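Wornance Drirard 2: mi opinión después de dos meses con este controlador MIDI

Llevaba tiempo queriendo jubilar mi viejo teclado de dos octavas (le faltaban ya tres teclas, pobre) y al final me decidí por el Drirard 2 de Wornance. Lo uso en casa para hacer bases y, algún que otro sábado, para tocar en directo con un portátil y poco más. Así que os cuento cómo me ha ido, con lo bueno y con lo que me saca de quicio.

Lo primero que sorprende es el peso. Venía de un cacharro de plástico que se movía por la mesa en cuanto le dabas un poco fuerte a los pads, y este se queda clavado en su sitio. Los pads son grandes, algo duros los primeros días, y responden de maravilla en cuanto ajustas la curva de sensibilidad. Trae 5 curvas de fábrica; yo probé todas y me quedé con la segunda, que para tocar charles con dos dedos va finísima. 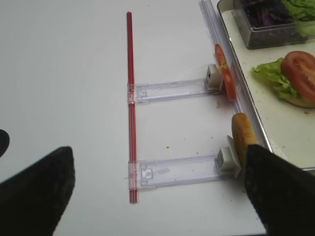 Los potenciómetros son otro cantar. Giran suaves, sin topes raros, pero están tan juntos que cuando quiero abrir el filtro acabo tocando también la resonancia. En casa da igual, repites la toma y listo. En directo ya me ha dado un par de sustos — el peor, en pleno subidón, con un pitido que todavía oigo al acostarme. Si tenéis las manos grandes, id a probarlo a una tienda antes de soltar el dinero.

Los faders, en cambio, me tienen enamorado. Recorrido largo, resistencia justa y cero saltos en los valores. Los he asignado a los envíos de reverb y delay y me paso las tardes haciendo el tonto con ellos, ¡qué vicio!

Del software hay que hablar un poco. El editor se llama Workix y viene incluido con una licencia que activas con el número de serie. Tiene 53 plantillas para distintos programas, y la del mío funcionó a la primera, con el transporte y el mezclador ya mapeados. Lo malo es guardar los cambios: hay que pasarlos al controlador a mano con un botón escondido en el segundo menú, y si se te olvida y desenchufas, adiós a todo. Me pasó dos veces la misma noche y casi lo tiro por la ventana.

También trae un paquete de sonidos de Baxter, con 3.820 muestras entre bombos, cajas, percusiones y texturas. Hay mucho relleno, no os voy a engañar, pero la carpeta de percusión acústica es una joya y ya la he metido en casi todo lo que he hecho este mes.

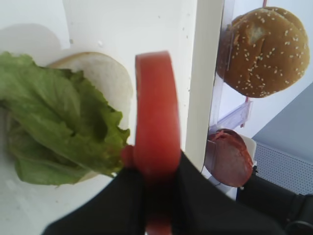 Irene discrepa en lo de los pads: a ella le siguen pareciendo duros después de varias semanas, sobre todo en los redobles, y dice que ninguna curva se lo arregla del todo. También recomienda actualizar el firmware nada más abrir la caja, porque con el que traía el suyo se le quedaban notas colgadas al cambiar de banco.

A mí lo de las notas no me ha pasado, pero lo del firmware lo suscribo, son cinco minutos y de paso mejora el brillo de las luces. Se alimenta por USB, por cierto, y el cable que viene es cortísimo. Yo le puse uno de dos metros que tenía en un cajón y va perfecto.

¿Lo volvería a comprar? Sí, por los faders y por los pads. Para los filtros sigo usando una cajita aparte con cuatro ruedas bien separadas, y en julio, que tengo un par de bolos al aire libre, me llevo las dos cosas en la mochila.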